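I bought the tablecloth on a Saturday in March, at the small market behind the station, and I carried it home in a paper bag which broke on the stairs. It cost less than my lunch. I did not plan to write anything about it, but in the last weeks I have spent so much time with this piece of cloth, washing it and folding it and thinking where to put it, that I believe it deserves a page.

First I should say why I wanted one. In the house where I grew up, the kitchen table was never without a cloth. There was one for every day, with small checks, and one with fruit for when guests came. My mother took off the everyday one with both hands, carried it to the balcony like a sleeping child, and shook it over the yard. Then she put the fruit one. From the sound of the drawer I knew that somebody was coming. When I moved here I was surprised that my neighbors eat on the bare table, with a small mat under each plate. I did this too for many years and I have no complaint. But the mats slide, and the crumbs go between them, and in the evening the table looks to me like an office.

So, the tablecloth. It has a white background, and over it pears, grapes, leaves and small blossoms, so many that there is very little white left to rest the eyes. My friend Ornella Amato, when I sent her a message about it, asked only one question: "Pears or lemons?" For her there are two kinds of families. Hers was lemons.

## The smell

When I opened it at home it smelled of closet. It was not a bad smell, but it was the smell of another person's closet, and I did not want to have dinner with it. The woman at the market told me it had been her aunt's and that it had stayed in a drawer "since always." She also told me to wash it cold. I listened to half of this.

I washed it the first time at a cool temperature, on the delicate program, with a little of the Plikley soap that comes in flakes. I like the flakes but you must dissolve them before, in a bowl with warm water, if not they stay in the folds like snow. I know this from a black sweater. The water in the bowl turned slightly yellow when I put a corner in it to test, and I was happy, as I always am when dirt shows itself.

After the first wash the smell was weaker but still there. After the second it was gone. Between the two I left the cloth for a night in the bathtub with water and baking soda, and my husband, who wanted a shower before work, was not enthusiastic.

The red of the pears did not run. I was afraid for it. Before each wash I pressed a wet white handkerchief on one of the pears and held it there while I counted to thirty, and it stayed clean. If you buy an old printed cloth, please do this test. It takes less than a minute, and I have lost two good pillowcases from being in a hurry.

## The stain

There was also a stain, close to one corner, brown and long like a small fish. I suppose coffee, or maybe tea. I tried in this order:

- dish soap, rubbed with the finger
- white vinegar and water, half and half
- a paste of baking soda, left for one hour
- the stain stick from Fluna, which a colleague gave me and which smells of oranges

The dish soap did nothing. The vinegar made the stain lighter in the middle and left the border, so that I had now the drawing of a fish instead of a fish. The paste helped a little. The stick helped most, but I had to use it three times and brush it with an old toothbrush, very softly, in the direction of the threads.

It is still there if you know where to look. I decided to stop, because with each brushing I saw the cloth become more thin in that place, and I prefer a stain to a hole. When guests come I turn that corner to the wall. When we are alone I put it on my side.

## To iron or not to iron

I don't love ironing. I do it with the radio, on the kitchen table itself, with a folded blanket under, because my ironing board is too narrow for anything bigger than a shirt. For the tablecloth I had to do it in sections, and every time I finished one section the previous one was already on the floor making new wrinkles.

My method, which I improved after the first disaster:

1. Take the cloth from the line when it is still a little damp. If it is completely dry, spray it and roll it like a carpet for half an hour.
2. Begin from the middle, on the wrong side, and go to the edges.
3. Put a chair on each side of the table to hold the finished part.
4. Do the hem last, and slowly, pulling it a little with the other hand.

It came out very beautiful. It stayed beautiful until somebody sat down. After two weeks I had to admit that a tablecloth that is used every day is a wrinkled tablecloth, and now I iron it only if there is company. On the other days I smooth it with my palms after I spread it. My mother did the same, with a sound that I had completely forgotten until I heard myself making it.

## Where it lives

The question of where to keep it was more difficult than I thought. Our kitchen has four drawers. One is for cutlery, one for the long things (ladles, the rolling pin), one for towels, and one for everything that doesn't have a name. I took out this last drawer and put it upside down on the bed.

I will not make the list of what came out. There were many batteries, and I don't know which are good. There was the manual for a mixer from Ofori that we gave away before we moved. There were candles for birthday cakes, some of them shorter than a fingernail. I put the candles in a jam jar, the batteries in a bag for the recycling, the manual in the paper bin, and the rest in a shoe box with the word LATER on it. The shoe box is now under the bed. I know very well what this means.

In the empty drawer I put a sheet of clean paper, and on the paper the tablecloth, folded in three the long way and then rolled. Rolling is better than folding for this. A fold makes a hard line, and after some years the line becomes a cut. With the roll there are only soft wrinkles. I put a small bag of lavender next to it, from the pharmacy, and now the drawer smells of lavender and, a little, still of batteries.

## On the table

I want to say something about the print, because I have looked at it during many breakfasts. From far it is a busy thing, almost too much. When you sit close, with the coffee, it becomes quiet, and you begin to choose your favorite parts. Mine is a pear in the middle of the grapes. My husband says that he has no favorite, but he always puts his cup in the same place, on a bunch of grapes, and he moves it back if I move it.

The pears are not green or yellow as I expected from a kitchen cloth. They are red-brown, like the ones that are ready in autumn and that my grandfather cooked in wine. The grapes are dark red. The small blossoms between them are yellow and cream, and this is strange if you think about it, because no garden gives you the flower and the fruit at the same moment. I like it for this reason too.

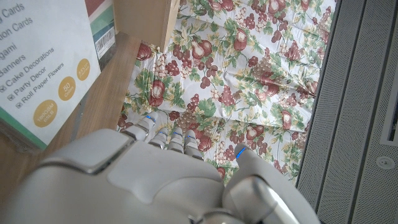
*The pears, before any smoothing. One of them always ends up in a crease.*

A practical thing that I did not expect: crumbs are invisible on this print. With the white mats I cleaned after each meal, and now I pass my hand over the cloth and discover half a biscuit between the leaves. In the evening I shake everything from the window. The pigeons have learned the time.

The other thing is glasses. On a bare table you hear every glass, and on the cloth you hear almost nothing. Dinner has become more silent, in a good way. Only you must be careful with the thin ones with a stem, because if there is a fold under the foot they stand a bit crooked. I lost one in the first week, fortunately with water in it. Since then I flatten the place with my hand before I pour.

I asked Ornella if she still has the lemon cloth of her family. She answered that her sister has it and does not use it, that it is in a box, in the dark, and that this is a crime. She is trying to exchange it for a set of Drindow bowls that the sister has wanted for a long time. The negotiation is at the second phone call.

Next I would like to find napkins. They don't have to match, I think with so much fruit it is better if they are of one color, a dark red or the green of the leaves. If you have washed old linen napkins with rust marks, please write me in the comments what you used. I have already seen a pile of six at the same market, and the woman promised to keep them for me until Saturday.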